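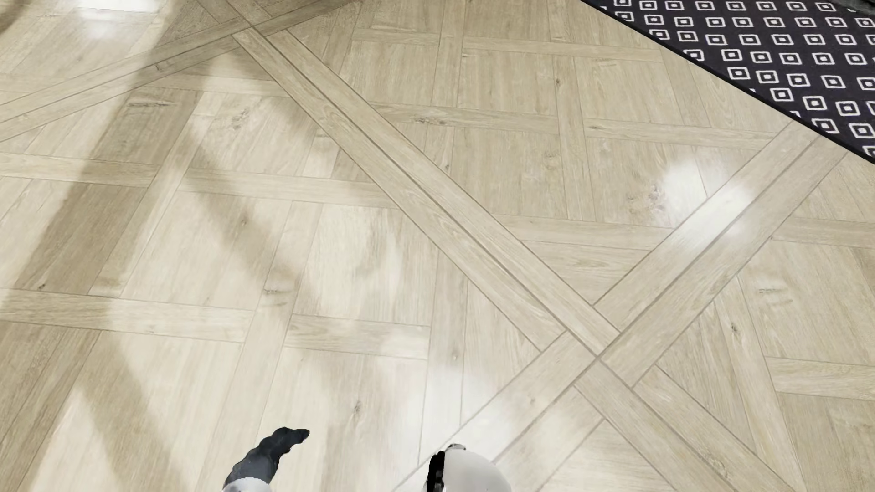
Dust on a wood floor is sneaky, and for years I made it worse by going straight for the mop. Wet dust turns into a gray paste and the paste goes into the seams, and then you're on your knees with a toothpick wondering where your July went. Parquet is the fussiest of the lot. Take a pattern like this one, with the long double bands running on the diagonal and crossing over each other – there's no single direction to follow, so whichever way you push the mop you're going across a seam somewhere. I used to try to follow the boards. Now I just go dry first, every single time, and do it twice if it's been a bad week.

Dry means a flat microfiber pad or a vacuum with the brush bar switched OFF. Check this before you start! On my old Bassey the switch was on the back of the handle and I owned the thing for two years before I found it. A spinning brush flings grit around, and grit is what scratches.

Then the damp part. Notice I say damp. Wring the pad until it won't drip when you hold it up and give it a shake. I mix my own in a spray bottle with warm water and a small squirt of dish soap (small!! less than a teaspoon to the bottle), and I mist the pad and leave the floor alone. No vinegar on a finished floor, please. My mother-in-law swears by it and her hallway has gone dull as a blackboard. If you don't feel like mixing anything, Sindero makes a ready-made wood cleaner that doesn't leave streaks at my house, although the smell is a bit much with the windows shut.

Work backward toward the door. I know, everybody knows that, and I still mop myself into the corner by the closet.

Rugs next. Pick them up, don't just go around them. What collects under a bedroom rug is mostly fine sand, and every step grinds it into the finish. Roll the rug up with the top side in, carry it out, hang it over a railing and beat the back of it. Then vacuum the bare floor where it was lying and give it 60 minutes of air before anything goes back down.

And while it's up, look at your rug pad. If it's the cheap waffle rubber kind, peel a corner back and check for a sticky yellow mark. That stuff can react with the finish and it does not come off with soap. I threw mine out and bought felt ones from Truvano, cut an inch short on every side so they don't show. They cost more, and I grumbled, and the rug has stayed put ever since.

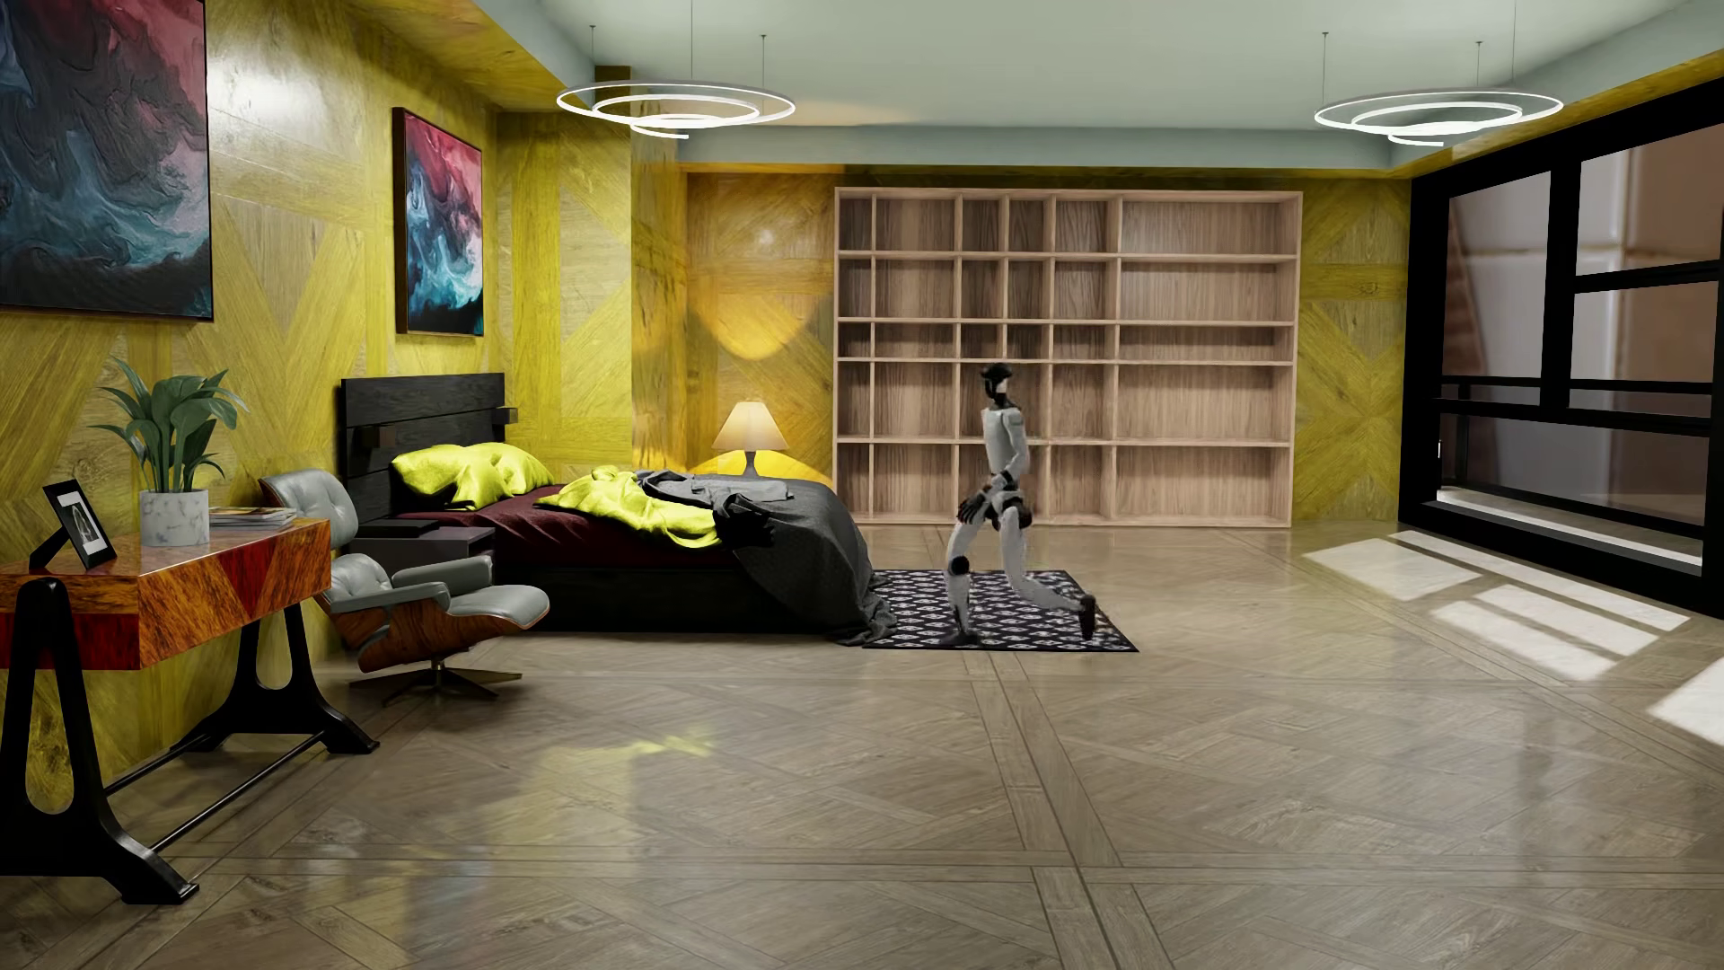
Felt on its own slid all over the place for me, writes one reader, so I'd tell people to get the kind with a thin natural rubber backing and to ask the floor maker first if it's okay on their finish. Good point, and I should have said that mine sits partly under heavy furniture, which does half the work. If yours is out in the open, go with the backed kind.

A few leftovers I couldn't fit anywhere else:

Turn the rug end for end twice a year, or the sunny side fades first.

Felt dots under chair legs pick up grit too. Flip the chair over and look. If they're hairy, change them.

Scuffs come off with a clean tennis ball, rubbed lightly. Try it in a closet first.

Bottle of cleaner, pad and spare dots all live in one bucket under my sink.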